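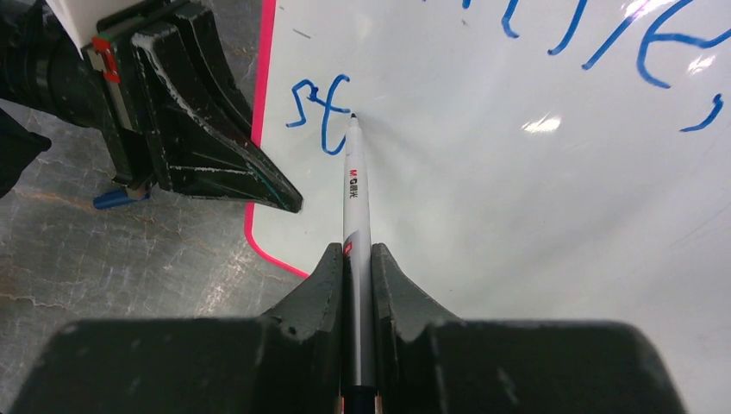

Household Income Survey, Kourkoulas district
Field office inspection checklist
Inspected: 2020-12-27
Inspector: Vasiliki Tsoukalas
Present: Kosmas Giannakopoulos (field lead)

1. Entrance and stairs clear
OK. Outside light works. Second step from the top has a loose edge strip, taped for now.

2. Paper questionnaires locked away
Partly. 237 completed forms in the steel cabinet, cabinet locked. One folder of rural returns was on the windowsill. Moved during the visit.

3. Names kept apart from answers
OK. Address sheets are in the other room. Key held by K.G. only.

4. Consent page signed and attached
Not OK. Checked 60 forms, three had no signature. Interviewers to go back to those homes or the forms are dropped from the count.

5. Interviewer ID cards
OK. Lambros Papadakis has an expired card and has asked for a new one. He is on desk work until it comes.

6. Working in pairs after dark
OK per sign-out book. Two entries have no return time. Please fill in both columns.

7. Heaters and sockets
Not OK. Hotix heater in the data entry room is plugged into an extension lead with two computers. Give it its own wall socket. Cord is fine.

8. Fire extinguisher
OK. Gauge in green. Next service June.

9. First aid box
Partly. No burn dressings. Gloves need replacing.

10. Complaints log
OK. One entry, from a tenant who thought the poverty questions came from the tax office. Stavros Antoniadis called back and explained. The intro letter should say this in the first paragraph.

Items 4 and 7 to be closed before the next round of interviews. Send a note to me when done, copy to Holger Sæther.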